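[Pirncombe-shore] Re: Dried starfish, washing and storing

2021-12-21
From: Geert Verbeke
To: Pirncombe-shore list

Print this message | E-mail this message
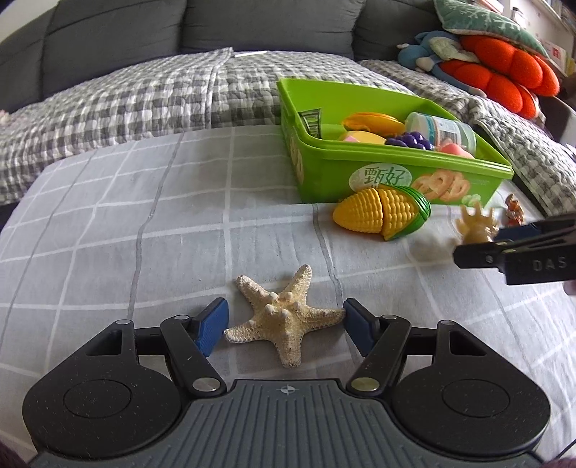 Rok Perić wrote:
> I have been given a box of dried shore finds for the handling
> table at Rumstead. The starfish is pale and feels gritty. Can I
> wash it before it goes out, and is there any harm in keeping it
> with the other bits and pieces? I was thinking of varnish too.

Rok,

Don't soak it. A dried starfish takes up water quickly, the arms go soft, and it will smell for weeks afterwards. Use a dry brush, the sort sold for watercolours, and work from the middle outwards. Go gently over the knobs in the centre and along the edges of the arms, where the small teeth snap off.

The gritty feel is mostly the animal itself. If you keep brushing until it feels smooth you have gone too far.

I would leave off the varnish. I did a tray of them in October with a spray can and they yellowed within a month. The ones I left alone are still the colour they were.

On storage, keep the starfish out of any mixed box. Hard plastic things like the toy corn will knock the tips off if they all travel together. An old biscuit box is fine for the toys. The starfish wants a shallow lid of its own with a folded cloth under it. A checked tea towel does well enough. Lay it flat and put nothing on top.

For the table itself, ask the children to lift it from underneath with a flat hand. Picking it up by one arm is how we lost two at Nistik.

I have a bag of 100 small card trays here and can post you a few. They are 60 mm deep, so a starfish sits below the rim.

Geert

Comments (3)

Rotich: We use a make-up brush. Same idea and it doesn't shed.

Rok Perić: Thanks both. Brush it is, and yes please to the trays.

shorewalker: What about sand dollars? Mine has gone chalky.

Recent messages on this list
Sand dollars, cleaning and mending
Tea towels wanted for the spring table
Re: Labels that stay stuck in a damp hall
Pirncombe beach walk, change of meeting place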